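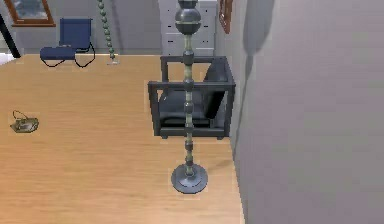 One of the simulated living rooms used to test Ornik's home robot, with the beaded stand in front of the armchair.

The fault first showed up on 11th September, in run 3764. Ornik's software was steering a simulated robot across a living room when it planned a path straight through the stem of a tall stand. The simulator stopped the run and logged a collision. The robot's own record said the way was clear.

Ragnheiður Bisgaard, who leads testing at Ornik, assumed the simulator was wrong. "We'd had false collisions before, so I put it on the list and went home," she says. By the time she came back to it, 83 more runs had ended the same way.

The trouble lay in a filter called Candach, which tidies up the depth readings before the planner sees them. Narrow upright shapes were being treated as noise and wiped out. A wide base survived as a low bump on the floor, and the planner took it for something like the edge of a rug. Armchairs and chests of drawers came through without any trouble.

What worried the team was that the same filter was already running on 34 trial robots in people's homes. None had reported a knock, but a floor lamp with a hot bulb is the same sort of shape. Ornik told the households to switch the robots off, and they stayed off for 17 days.

The repair was small. Candach now keeps any narrow shape that stands above a base, and the robot slows down near it. Marciniak, the outside firm that checked the work, also wanted a change to the logs – a stop by the simulator must now be read by a person before the next batch starts.

Bisgaard would like real lamps and coat stands in the test flat as well. The order went in during November.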